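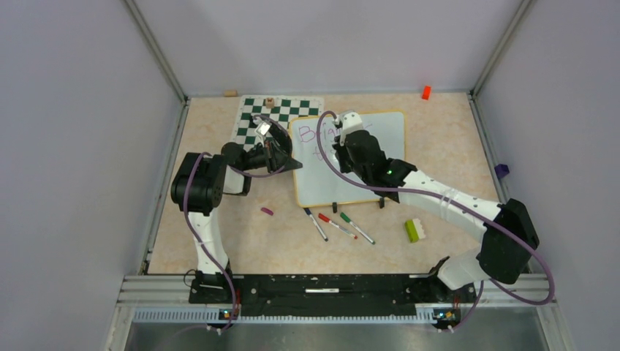
Chessboard and whiteboard on the marble-patterned tabletop

Re: [Prindovell-chess] Rating floor for the fall league

> Gretivus ran the numbers on last season and the case
> looks solid to me. Put a floor of 1,000 under everybody
> and people stop dropping out after a bad month. Their
> sample was 1,219 games. Can we vote before May?

I read the Gretivus write-up twice and I don't see where it shows that. It shows that players in clubs with a floor quit less. Those same clubs also charge less and play fewer rounds, and the write-up skips right past both.

1,219 games sounds like a lot until you ask how many of them involved anyone near the floor. The table on the second page says 50. Take out the byes and forfeits and I get a lot fewer than that.

Damon tried a floor for two seasons. By the second one they had a clump of players all sitting at exactly 1,000, and the pairings in the bottom section were close to random. They went back to plain ratings and I haven't heard of anyone over there missing it.

If people leave after a bad month, I'd look at the round length first. Four hours on a work night is a lot to ask – more so when you lose in move 15 and your ride is still playing.

I'll vote no as things stand. Show me the dropout figures for our own bottom section and I'll look again.

Also, the Rweyemamu clocks are still missing two battery covers.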